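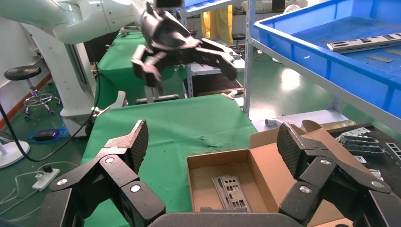
Tiempo de lectura: 2 min

Memoria del proyecto Manano
Noemi Fitzsimmons y Hamidreza Tehrani
Tutora: Zdenka Kos

1. Objetivo

Manano es el módulo de software que decide cuándo una imagen de la cámara de muñeca sirve para estimar la posición de una pieza. Lo escribimos en Python, como nodo independiente, y se comunica con el planificador Tosomell a través de una cola de mensajes. Las piezas de trabajo son placas metálicas de E/S, como la que está dentro de la caja de cartón abierta. Son planas, grises y con recortes rectangulares, y el detector se apoya sobre todo en esos recortes para calcular la orientación.

La versión anterior, hecha por Fatos Delić, procesaba todas las imágenes por igual. El planificador recibía estimaciones de calidad muy distinta y no tenía modo de saber cuáles descartar.

2. Datos

Etiquetamos a mano 573 imágenes. Separamos 151 para la prueba final y no las tocamos hasta tener fijados todos los parámetros. Cada imagen lleva una de dos etiquetas: utilizable o no utilizable. Cuando no coincidíamos, decidía Mimoza Dimitriou.

3. Filtro de nitidez

La primera versión calculaba la varianza del laplaciano sobre la imagen completa y la comparaba con un umbral fijo. Daba por buenas muchas imágenes que no lo eran. 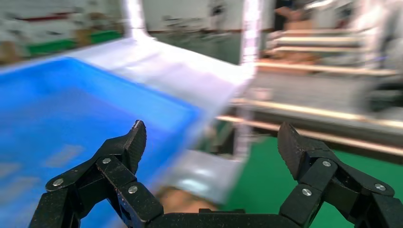

El filtro de nitidez tiene que medir el fondo, y nuestra primera versión medía también la pinza. Los dedos se mueven con la cámara, así que salen enfocados aunque la muñeca gire deprisa. Las almohadillas estriadas y los tornillos plateados conservan bordes muy marcados mientras la caja azul y las estanterías quedan en franjas, y esos bordes bastaban para superar el umbral. Añadimos una máscara que excluye los dedos y la base, calculada a partir de la apertura que informa el controlador. La máscara se dilata 11 píxeles para cubrir los errores de calibración.

4. Integración con el planificador

Si Manano rechaza una imagen, Tosomell mantiene la última estimación válida y pide otra captura. Tras varios rechazos seguidos, reduce la velocidad de la muñeca.

5. Pendiente

La máscara supone que no hay nada entre los dedos. Con una placa sujeta habría que ampliarla, y todavía no tenemos el modelo geométrico de la pieza en el nodo. Tampoco hemos probado un umbral distinto para las superficies blancas, que tienen poca textura y dan valores bajos con la cámara parada.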